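Chapter 4
Showing, Then Letting Go

My first teaching session with a robot lasted most of an afternoon and produced nothing I could use. I was at Lerdale then, sharing a bench with Maeve Egan, and the job was putting a mug on a saucer. I held the handles of a remote rig, the arm across the room copied me, and I did it beautifully (I thought) for hours. Then we trained on the lot and the arm drifted over to the saucer, stopped a hand's width above it and hung there like it had forgotten why it came into the kitchen.

Maeve scrolled through my recordings for a minute and said, "You do that. You stop there every time." She was right. I'd been pausing above the saucer to squint at my screen and check I was lined up, and the robot had learned my squint. It didn't have my eyes or my doubts, only my motion, and the motion had a big fat pause in it.

I still start every course with that story, and I'd like you to hang on to it through this chapter. We spent Chapter 3 on what a policy is and how it gets fitted to data. Now we get to where the data comes from, and it comes from people's hands.

4.1 Three ways to show a task

The oldest is to grab the arm itself and push it through the motion. You'll see this called kinesthetic teaching. It's lovely for learning how a joint feels near its limit, and it's tiring! Your own body also gets in front of the cameras, so what the robot sees while you're teaching isn't what it will see when it works alone.

The second is teleoperation, the way I ruined my afternoon. You drive from a distance, with a leader arm or a pair of controllers, and the robot does the touching. Everything recorded is something the robot can physically do, and that's worth a lot. What you lose is feel. Most people go slow and stiff at first, and some stay that way. Selorm Asante, who taught the evening group, used to make beginners stack cups by remote until they stopped holding their breath.

The third is to leave the arm out of it altogether and put a gripper in the person's hand. You walk up to a table with the tool, pick things up, put them down, and the camera riding on the tool records what the fingers are doing. No arm to book, no emergency stop, and you can have several people working in one room at the same time. 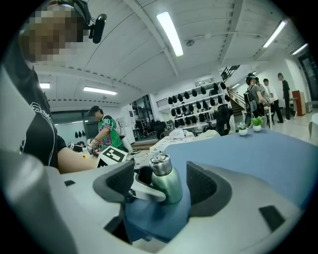 I came to the third way late and a bit grumpily. I'd put years into remote rigs and didn't love being told a thing you could carry in a tote bag might do the job. What won me over was the Drilter project, where we needed over 4,000 short demonstrations of ordinary household handling and had two arms to our name, one of them usually in pieces. With hand-held tools, a new person was recording decent pick-and-place inside their first session. By remote it had been taking us 3.

There's a catch, of course. Your wrist can do things a robot's wrist can't. Flick the tool over quickly, reach around behind something, lean in with your whole shoulder, and you've recorded a motion that no arm on your bench will be able to follow. We threw out 300 of the Drilter recordings for exactly that, and most of them looked great on playback. I'll come back to checking reach and speed in section 4.4, where we'll use the Rikov arm as our worked case.

4.2 What makes a demonstration a good one

Before you read on, try something. Pick up a bottle from the table beside you and set it down a forearm's length away. Do it 6 times. Now do it again and watch your own hand - where did you slow down? Did you come in from the same side each time? Did you nudge the bottle straight after you'd let go?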